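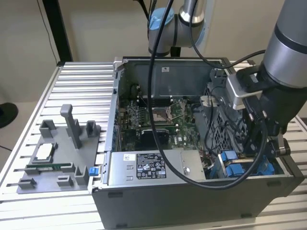

## Bench tips for the teardown cell, Pereck line

- Lay the tower on its side, open face up, before you release the arms.
- Check that the CPU socket lever is fully raised. A half-open lever stops the cycle.
- Keep the fixture plate clear of loose screws — chips go in the recessed slot only.
- Tie back long cables outside the case.

The cell handles up to 60 towers a shift. Bench staff now do sorting, fault calls and fixture swaps. Report repeat stops to Alaric Lindqvist.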